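Plulletti dinner plates, which ones chip?

teapot_nat
Hello all, hoping for some kind advice on Plulletti plates before I buy 20 for my sister's big lunch in April. I do love the Plulletti rim! 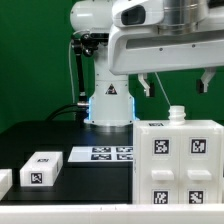 Re: Plulletti dinner plates, which ones chip?

brakier_blue
Lovely things, but mine chipped within a month – I'd go for Forsyth every time. 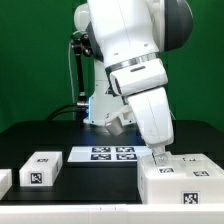

Atley Table Setting Club – Plates and Glass

mossy_jug
Oh, I can't agree, dear. I've had mine for years, used daily, and only the gravy boat has suffered (my own fault, wet hands). Do stack them with a bit of felt between, 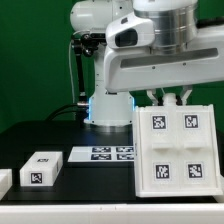

and keep the big platter at the bottom, where it can't topple.

teapot_nat
Thank you both, felt it is!
Natalie Dunmore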